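Plarklow crack filler, reviewed by Nithin Kurup

The tub says one coat, any joint, done in 60 minutes. I have heard that sort of thing before. Ours is a big open stretch of concrete with thin dark lines all over it.
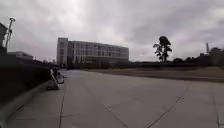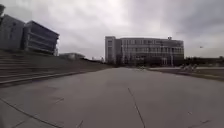 Plarklow went into a short test length in June, next to the Vendier we normally buy. It spreads well enough. Sixty minutes is fanciful, and mine still took a thumbprint after nine hours. The colour dries darker than the lid suggests. At £32 a tub I expected better, and I'll be sticking with Vendier for the long joints.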